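Inicio > Residencias Zudorgate > Información para residentes > Preguntas frecuentes sobre el servicio de lavandería

Preguntas frecuentes: servicio de lavandería

¿Quién puede utilizar la lavandería?

El servicio está reservado a los residentes con contrato en vigor y a los investigadores visitantes alojados durante más de una semana. Las visitas de fin de semana no tienen derecho a uso, aun cuando el residente que las recibe abone el turno.

¿Cómo se solicita un turno?

Las reservas se realizan en la recepción o a través del portal Drakitz, con el número de habitación y la contraseña de residente. Cada habitación dispone de 2 turnos semanales. Los turnos no utilizados no se acumulan ni pueden cederse a otra habitación.

¿Qué ocurre si llego tarde a mi turno?

Transcurridos quince minutos desde la hora reservada, la lavadora queda a disposición del siguiente residente. El turno se considerará consumido.
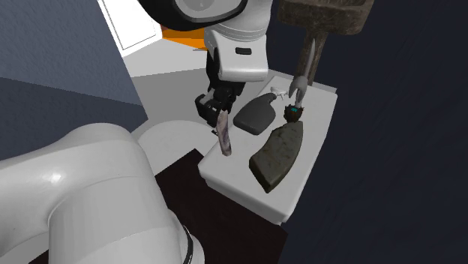
¿Se facilita detergente?

No. El residente deberá aportar su propio detergente, preferentemente líquido. Queda prohibido el uso de tintes y de lejía en las lavadoras comunes. Las manchas o daños causados a la ropa de terceros por incumplimiento de esta norma correrán a cargo del responsable.

¿Puede lavarse la ropa de cama de la residencia?

Las sábanas y toallas de la residencia se recogen los miércoles, antes de las 10:00, y se lavan en un servicio externo. No deben introducirse en las lavadoras de los residentes. Los edredones propios requieren la máquina de gran capacidad, que se reserva únicamente en recepción.

¿Dónde se reclaman las prendas olvidadas?

Las prendas se conservan en recepción hasta el final del mes siguiente al de su hallazgo. Las encontradas en julio se guardan hasta septiembre, por el cierre estival de la oficina.

¿A quién debo comunicar una avería?

A Yvonne Horrocks, responsable de servicios generales, o, fuera del horario de oficina, al personal de guardia. Se ruega indicar el número de la máquina y no intentar abrir la puerta por la fuerza. Las devoluciones de turnos afectados por una avería las autoriza Declan Pearce, de administración.

Contacto: recepción de Residencias Zudorgate | © Residencias Zudorgate. Todos los derechos reservados | Volver arriba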